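May 25, 2019. Cloth bench, Bonham wrist cam

OK, so today was all about the edge finder, and I'm in a much better mood than I was at lunch! Plan was simple: fingers open, wrist cam looking down at the table, ask the Zumen model where the fabric stops and the wood starts. It keeps falling for the wood grain. It loves a long diagonal streak, and our table is nothing but long diagonal streaks.
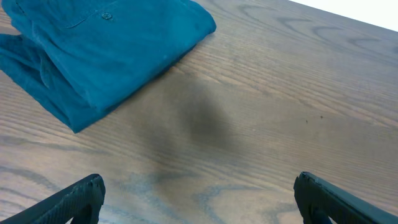
Teal shirt, folded, fingers open. Blurry shadow mid-table, shirt edge upper left.

I labeled the shirt edge by hand on this one and then ran the old weights and the new weights (the 12-epoch ones) over it. Old weights drew a nice confident line through the grain, ugh. New weights stayed on the cloth. The training set is only 676 frames, so I'm not getting carried away, but still!

Shadow is the other headache. It has soft sides and the cloth has a hard one, so I added a sharpness term to the score and set it to 3. At 2 the shadow still gets picked now and then.

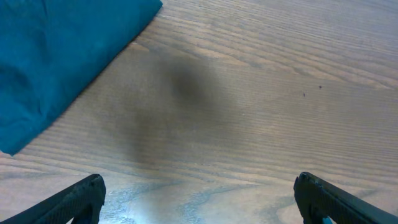
Teal cloth again, with bluish-white glare between the fingers.

Glare turns the grain kind of blue in streaks, and blue-green is exactly what the color mask is hunting for (of course it is). Turned the mask off and went with texture only for these. Slower, fine by me.

Then the pale blue cloth, which I'd been putting off.
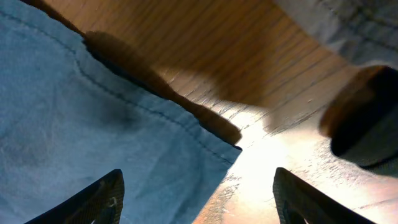
With a stitched seam running parallel to the hem you get two candidate lines, and the model likes the seam better because it's darker. Need to make it prefer the outermost line. Vidmar code has an option for that, I think, buried in the Feltley branch. Want this sorted before the August demo.

Tomorrow: relabel seams as their own class, rerun, leave the mask off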